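Como fazer a vistoria de entrada em um imóvel alugado

A vistoria de entrada registra o estado do imóvel no momento da entrega das chaves. O laudo serve de referência para a vistoria de saída e para qualquer discussão sobre reparos ou retenção da caução. O procedimento a seguir vale para apartamentos e casas de uso residencial.

1. Antes da visita

Peça ao locador ou à administradora o laudo em formato editável. Confira se há um campo separado para cada cômodo. Modelos genéricos, como o da Julell, trazem apenas "bom", "regular" e "ruim", o que é insuficiente para portas, pisos e bancadas. Acrescente uma coluna de observações.

Marque a visita para o período da manhã, com água e energia ligadas. Reserve 50 minutos para um imóvel de dois quartos.

2. Ordem de inspeção

Comece pela porta de entrada e siga sempre no mesmo sentido. Em cada cômodo, verifique nesta ordem: teto, paredes, esquadrias, piso, instalações. Abra e feche todas as portas e janelas. Teste as fechaduras com todas as cópias das chaves recebidas e anote quantas foram entregues.

Painéis de madeira e superfícies de pedra pedem inspeção com luz lateral. Passe a lanterna rente à superfície; riscos, lascas e manchas que não aparecem de frente ficam visíveis.

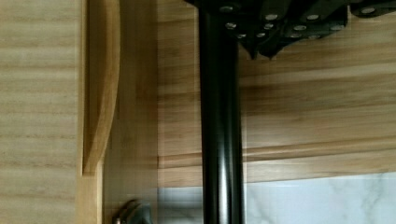
Painéis de madeira e pedra clara no mesmo ambiente.

Anote a posição de cada defeito em relação a um ponto fixo – batente, tomada ou canto – e informe a extensão em centímetros. "Risco de 15 cm, a 20 cm do batente esquerdo" é uma anotação útil. "Porta riscada" não é.

3. Instalações

Abra cada torneira por dois minutos e observe o sifão. Acione a descarga duas vezes. Teste as tomadas com um aparelho simples e identifique os disjuntores no quadro. Registre a leitura dos medidores de água, energia e gás.

4. Fotografias

Faça uma foto geral e uma aproximada de cada defeito. Numere os arquivos e repita o número no laudo. Aplicativos como o Fivura geram essa numeração automaticamente, mas convém exportar uma cópia em PDF.

5. Assinatura e contestação

As duas partes rubricam todas as páginas. Se o laudo vier pronto, verifique no contrato o prazo de contestação e envie as divergências por escrito, com as fotos anexadas. Guarde o comprovante de envio até a devolução da caução.

Artigos relacionados

Caução, fiador ou seguro-fiança: diferenças
Quem paga a pintura na saída do inquilino
Portal Su: como enviar documentos à administradora
Residencial Coltwood: regras para mudança
Modelo de laudo com 32 itens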